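Chapter 3
Folding and Putting Away

I learned to fold laundry from my aunt, Elsa Løken, who did it standing up, at a table, with the radio on and her coffee well out of reach. For years I folded on my bed instead, sitting down, and I wondered why my shirts came out looking like they'd been slept on. A bed is soft and it sinks! You smooth one sleeve and the other one slides into the dip you're making with your knee.

So we'll start this chapter with the table, and get to the sleeves and collars later on.

You want a flat, hard top that is wider than your widest shirt, and you want it clear. Mine is about 20 inches deeper than I need, and I love that extra space — it's where the next thing waits while I work on the first. Wipe the table before you begin. Crumbs and old coffee rings have a way of finding the one white thing in the basket. I like a pale top best for dark clothes (you can see the edges of the cloth so much better), and if yours is dark, an old sheet spread over it does the job nicely.

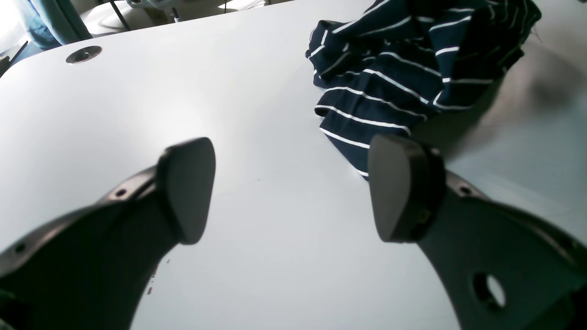 Navy with thin white stripes, on a white tabletop.

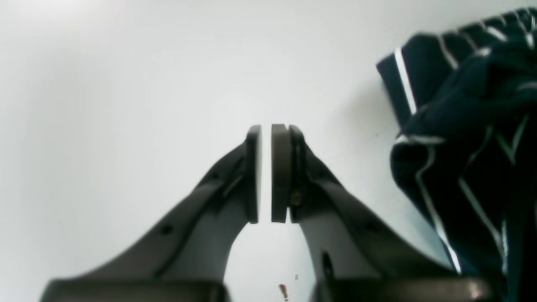 Stripes are a gift to anyone learning to fold, and I always start beginners on them. When I taught the evening class in Lilton, Nathalie Verbruggen brought in a whole bag of striped things in June and we used them until the seams gave out. A plain black shirt will let you fold it crooked and never say a word, but a stripe shows you right away. If the lines on the top layer wander off from the lines underneath, lift the layer, shake it gently, and lay it down again.

Before you make any fold at all, though, open the cloth out. I mean all the way. Take it by two corners, give it one good snap, and let it settle, then run your flat hands from the middle out to the sides. Don't tug at the hem, especially on knits, or you'll stretch it into a wave that no amount of folding will hide.

In Section 3.1 we'll fold a hand towel in thirds. Keep something striped nearby for Section 3.2, where we add sleeves and things get a little more interesting.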